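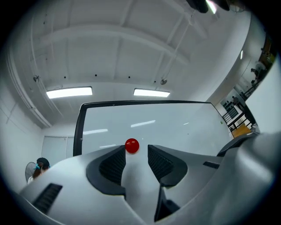

My packing job is turning into teaching a robot to pack. What should I be asking for?

Posted 9/27/26 in Work and Workplace

tapegun_second_shift

I work second shift at Banevix, where we kit small parts for other companies. Screws in bags, bags in boxes, boxes on a cart. In April management announced we were getting Ordale, which is a system with two robot arms and a monthly bill. The arms would "take over the repetitive picks." We had a meeting. There were bagels.

What the bagel meeting skipped is that the arms don't know how to pick anything up until somebody shows them, and somebody turns out to be us. So now part of my shift is spent in the back room holding a gray plastic gripper with a camera on it, picking things up over and over so the software can learn from it. They start you on easy stuff. I have a close personal relationship with a small red ball. After that you graduate to our real parts, and it gets a lot less relaxing.

The target is 300 good recordings a week per person. A "good" one means you didn't fumble, pause, go too fast or block the view with your own hand. If the reviewer rejects it you do it over, and the do-overs don't count toward anything. My regular packing rate has not been lowered to make up for the time I'm back there, so on paper I have become a slower packer.

I'm not against the thing. My hands would love for it to take the tiny washers. But I have some questions and my lead says "good question" to all of them and writes none of them down.

Should this be a different job title or pay rate? Is it normal for the packing rate to stay the same? And has anyone been through the part after the training, when the arms are supposed to be running? What did your day look like then?

If it matters, no union, and my written job description says "other duties as assigned," like everybody's.

3 replies

cartons_and_regret

We went through this at a place that kits medical supplies, different vendor (Mondenent), same gripper on a stick idea. I'll take the rate thing first, that's the one that will bite you.

Get the recording hours coded separately. Ask your lead or payroll for a time code that isn't packing. Ours was 1004, and I still remember it since I had to type it with gloves on. Once those hours had their own code, the packing rate got figured on packing hours only and my numbers went back to looking like a person who had been there a while. Before that, two people on my line got written up for low output on days they had spent half the shift recording. The write-ups were pulled later, but you don't want to be the one explaining it to HR.

Ask by email, even if your lead sits ten feet away. Something short. "On these dates I did recording for this many hours, please confirm how those hours count toward my packing rate." It's hard to answer "good question" to an email, although I have seen it done.

On the do-overs, ask for the reject reasons. We got a sheet once a week and half of mine were for starting to move before the beep. I did not know there was a beep. Three of us didn't know there was a beep.

Pay: we asked for a bump and got a small one, called a "temporary assignment differential." It ended when the recording ended. Ask for the end date in writing so it isn't a surprise on your paycheck.

As for after, nobody on my shift was let go that year. The arms took the boring bins and we got the odd shapes, the floppy bags and everything that comes in shrink wrap. Sounds good, except that the boring bins were where you rested your brain. Now it's all hard picks, all day, plus walking over to clear the arm when it has grabbed two of something and is waiting there with the light on. I asked for the rate to be looked at again because the mix had changed, and they did lower it, after a couple of months of me asking. So put that on your list now.

Also watch your wrist. The gripper doesn't seem heavy until your second hour. Switch hands if the software lets you. Ours didn't at first.

mousavi_line_4

other duties as assigned means they can assign it. thats the whole answer. be glad its indoors

benchwork_bill_me_later

I'd push back a little on the reply above me. They can usually assign it, sure, but you can still ask what it does to your rate and your review, and how they're counting your hours. None of that is refusing the work.

I'm on the other side of this a bit. I got moved from the packing line to reviewing recordings, so I'm the person rejecting your fumbles. Sorry. A few things from that chair:

The weekly target at our site was a guess. Somebody picked a round number for a slide. When we showed that the small flat parts took far longer per good recording than the big ones, it was changed to go by part. Keep a note of which part you were on and for how long. A page in a pocket notebook is plenty.

Ask who can see the video and how long it's kept, especially if coworkers are in the background. Our room was shared, so people walked through all the time and hadn't been told a thing. They got a sign on the door out of it.

And if reviewing or arm tending comes up as a posted job, ask early. At ours those went to whoever asked first, and the people who had done the most recording found out when the name was already on the schedule. It pays a bit better. You do sit all day, and you will develop opinions about how strangers pick up washers.

tapegun_second_shift

Thank you both (and line 4, I guess). Sent the email about the time code before clocking out. The reply so far is a thumbs up, so I've written back asking what the thumb refers to. Going to find out if we have a beep.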